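Chapter 4

Choosing a Two-Handed Kit: the Gromberg Tabletop Package

Hélder Paiva and Hélder Gouveia

What you will learn in this chapter

How to read the offer of a supplier of robot hands, and what to ask before signing it.
What is delivered in a tabletop package and what the buyer must prepare.
Why soft food and smooth crockery are a useful first test for a hand with jointed fingers.
How to write an acceptance test that both sides can repeat.

Words used in this chapter: acceptance test, reach, pre-grasp, contact, release, teleoperation, spare finger, service visit.

4.1 A purchase at Vinus

In the first three chapters we looked at arms, joints and control separately. A buyer does not meet them separately. A buyer meets them in one offer, with one price at the bottom and a delivery date which is perhaps too optimistic. For this reason we begin the second part of the book with a real kind of problem: a small company wants to buy a robot with two hands, and must decide if the package on offer is suitable for it.

The company is Vinus, which prepares breakfast trays for hotels and for two hospitals. Its kitchen sends out 1,963 trays on a normal working day. The work of cooking is done by people and will stay so. What Vinus would like to automate is the last step, when bread, a pastry and the crockery are put together on the tray. It is light work but it is repeated from five in the morning, and the company has difficulty to find people for this shift.

Vinus asked for offers from three suppliers. Gudby offered a single arm with suction cups. Đinh offered a single arm with a two-finger gripper and a very good vision program. Gromberg offered the Tabletop Package, with two arms and two hands with jointed fingers. The offers were not easy to compare, and this is typical. Each supplier describes the thing in which he is strong and says little about the rest.

The Gromberg package was the most expensive of the three. It was also the only one in which the supplier agreed to show the work with the products of the customer before the contract. We recommend to the reader to give much weight to such an agreement. A film made by the supplier, with objects chosen by the supplier, shows only that the machine was able to do something on one occasion.

4.2 What the package contains

The written offer lists the following parts:

Two arms with mounting plates
Two five-finger hands, left and right, black housing
One head camera with bracket
One control cabinet and cables
One teleoperation station, on loan during the first 40 working hours
One box of spare fingers
Training for two operators
One service visit per year

The offer does not include the table, the lighting, the protective fence or the crockery. Read this again if you are a student who will later work in purchasing. In our experience the table is forgotten more often than any other item, and it is the table which decides how well the camera sees. A surface that shines gives false edges. A surface that has the same colour as the plates makes the plates difficult to find.

The hands are not sold as waterproof. They may be wiped with a damp cloth, but they must not be put under running water. For contact with food that will be eaten, the supplier requires a glove, and the glove is ordered separately. Vinus noticed this only in the second reading of the offer. The price of the gloves was then added to the yearly cost and it changed the calculation, although not the order of the three suppliers.

4.3 The demonstration

For the demonstration both sides agreed a short list of tasks. Put the bread on the plate. Put the pastry on the plate. Move the mug by its handle to the place beside the plate. Each task was to be repeated until the total of 300 attempts was reached, and every attempt was written down, also the bad ones.

The choice of objects deserves a comment. Bread is soft and its shape changes a little when it is held. If the fingers press too much, the roll is damaged and cannot be served. If they press too little, it slides out. A pastry with lobes on its sides gives the fingers places to rest, but these places are not the same in every piece. A plate is hard and smooth, and a mug has a handle, so the hand must come from the correct side. With these few things from a normal breakfast we can test most of what we need to know.

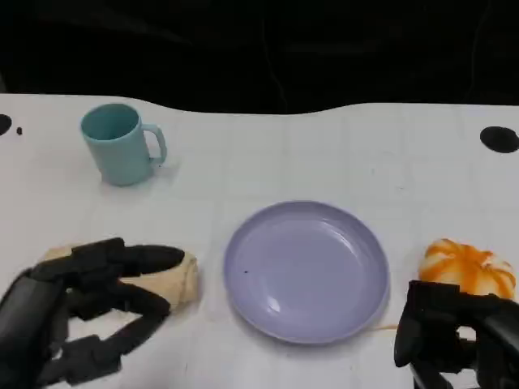

Figure 4.1 Bread roll held in the left hand; right hand close to the orange-and-white item. Plate between the hands, mug behind.

Study the position of the fingers in Figure 4.1 before you continue. In the left hand, one long finger lies over the roll and the lower fingers curl under it. The weight of the bread is supported from below, and the upper finger has only to keep it in place. This is a good grasp for a soft object, because no single finger has to press strongly.

The right hand is in another phase. Its fingers are bent upward and inward, near the lower front side of the food, and there is not yet a firm grasp. We call this phase the pre-grasp. Many buyers pay attention only to the moment of lifting, but mistakes usually begin earlier. If the hand comes too low, it pushes the object away. If it comes too high, the fingers close on the top and may break it. In the acceptance test you should therefore write a separate line for the pre-grasp.

Notice also the mug. Its handle points to the right, and there is free surface between the mug and the plate. In a real kitchen there is seldom so much free space. A supplier who is asked to demonstrate on a table with generous distances should be asked afterwards to repeat the work on a tray of the true size. Vinus did ask for this, and the results on the tray are treated in section 4.6.

4.4 Questions for the supplier

The next questions were prepared by Vinus after the demonstration. We have corrected the order but kept the wording nearly the same.

Who controls the hands during the demonstration, a program or a person at the teleoperation station?
What happens to the object in the hand when the emergency stop is pressed?
How long does it take to change one finger, and can our own operator do it?
Does the camera need to be adjusted again after cleaning of the table?
If we change the colour of our crockery, who pays for the new setting?
Which sizes of bread were tried, and which were refused?

The first question is the most important one. Both ways of working are honest, but they are not the same product. When a person guides the hands, the demonstration shows that the hands are mechanically capable. It does not show that the program can find the bread by itself. The Gromberg representative answered the question clearly and the answer was put in the contract as an annex. Gudby and Đinh received the same list, so that the comparison would be fair.

The question about the emergency stop gave an interesting discussion. For a kitchen it is better that the hand keeps hold of a mug, because a falling mug breaks and the pieces can reach the food. For the safety of a person whose sleeve is caught, it is better that the hand opens. The two wishes are in conflict, and the buyer must decide with the person responsible for safety. We come back to this in Chapter 7.

4.5 Dates and conditions

The offer carried the date 22 November 2021 and was valid until the end of January. During this time the supplier could not change the price, but he could change the delivery period if he informed the customer in writing. Such a condition is common and a student can easily read over it. Vinus asked that the delivery period be fixed too, and accepted in return to pay a larger part in advance.

Before you go on to section 4.6, take a sheet of paper and write your own acceptance test for one task, the bread roll on the plate. State the starting position, the end position, the time allowed and what counts as damage to the bread. Exchange the sheet with a colleague and let him or her try to follow it without asking you anything. Keep both sheets, as you will need them for the comparison with the form in Appendix B.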